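Category: Clubs & Student Projects | Robotics
3 comments | 12 shares

Speaker notes – "Folding Laundry for Credit"
Dorwood robotics club, February open evening

Opening

Thank them for coming. Say where the restrooms are. Phones can stay on, but please silence them.

Start with the question we got most at sign-up: where is the robot? Answer it right away. For the first half of the year we didn't use one. We used grippers that people hold in their hands, and we recorded what the grippers saw while they folded clothes. The robot arm comes in at the end, and it learns from those recordings.

Say the project name once and spell it: Plestix. The students picked it. It doesn't stand for anything.

Why clothes

We looked at three tasks in the fall: stacking cups, sorting bolts, and folding. Cups were too easy. Bolts were fine, but the students got bored with them in two meetings. Folding won the vote.

Cloth is a hard thing for a machine. A cup has one shape. A shirt has a new shape each time you put it down. You can't write out the steps in advance and expect them to match. Parents who do laundry will get this point faster than the engineers will, so don't spend long on it.

Slide 4. Leave it up while you talk about two-handed work. Point out the navy piece held between the two grippers, one at each end. With one gripper you can drag cloth. With two you can stretch it, and a stretched edge is much easier to fold along. Mention that the yellow fingers only open and close. All the rest of the motion comes from the arm of the person holding the tool.
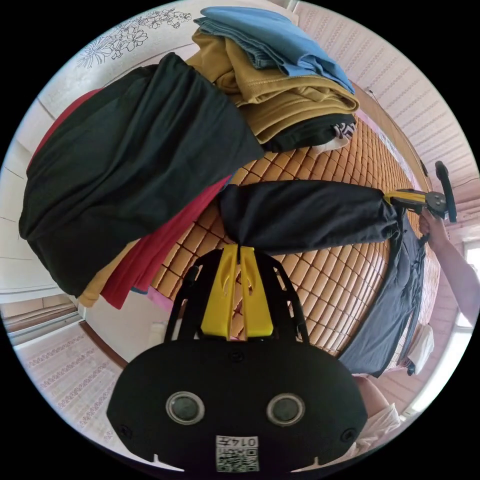
How a session runs

Each recording session goes the same way. Go through it quickly.

Check that both grippers are recording. Put the clothes in a pile. Say the task out loud at the start, such as "fold the shirt." Do it at a normal speed. Put the tools down. Say "done." Write the result on the sheet.

If a fold goes wrong, the student keeps going and marks it on the sheet. We keep the bad ones in a separate folder. Some of those turned out to be useful later for showing how to recover when a sleeve slips.

A session is 20 minutes, then a break. The tools aren't heavy, but your wrist gets tired in a way you don't expect. We started with longer sessions and the last folds in each one were sloppy, so we cut them down.

By the end of January we had 148 usable recordings. Pause here. People usually ask if that's a lot. For a school club, yes. For a company, no. We think it's enough for simple folds on flat items.

What the students did

Split the work up for the audience, without names. Two students kept the grippers working and charged. Two wrote the script that cuts long recordings into single tasks. The rest took turns folding, and everybody took turns labeling. Seven students in all stayed from September to now.

Labeling is the part they complain about. You watch the video, stop it where the fingers close on the cloth, mark it, and go on. An hour of this feels long. We tried music. It helped a little. 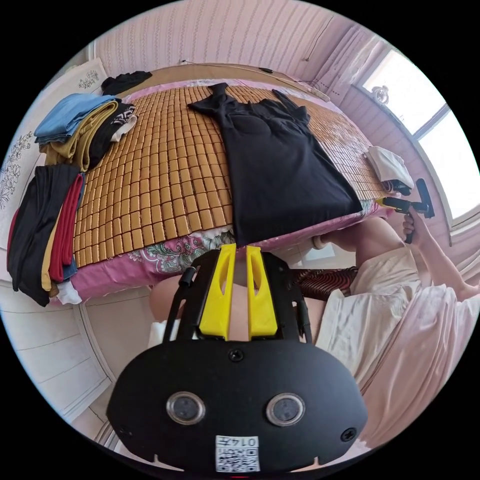 Our biggest mistake this year was in how we set up the work area. In the first month we did all the folding on one bare table at school, with the same four T-shirts. The first model we trained did well on that table and badly everywhere else. A student took a shirt to the library to test it and the arm wouldn't even reach for the right spot. So we changed the rule: record in homes, on beds, with whatever is in the drawer. On this slide the black garment with the shoulder straps is laid out flat on a tan mat, and there are folded clothes along the side of the bed. Straps are a good test. They are thin and they don't have an obvious edge to grab. Our T-shirt model had never seen one.

Results so far

Keep this part short and give it straight. On plain towels, the arm now finishes the fold in some 80 percent of tries. On T-shirts it's lower and it changes from day to day. On anything with straps we don't have a number we would stand behind yet.

We take the arm to the regional meet in Jerkton later this spring. The rules there allow one practice run and one scored run. The clothes are supplied by the judges, so we won't know the colors or sizes until we get there.

If someone asks about Song, that's the name of our older arm, the one on the cart by the door. It still works but the shoulder joint is loose. We use it for practice only.

Closing

Tell them what we need: old clothes in any size, clean, no zippers for now. There is a box by the front office. We also need two more families willing to let us record at home for an afternoon.

Then questions. Stop at 8:15 so the students have time to run the towel demo before the building closes.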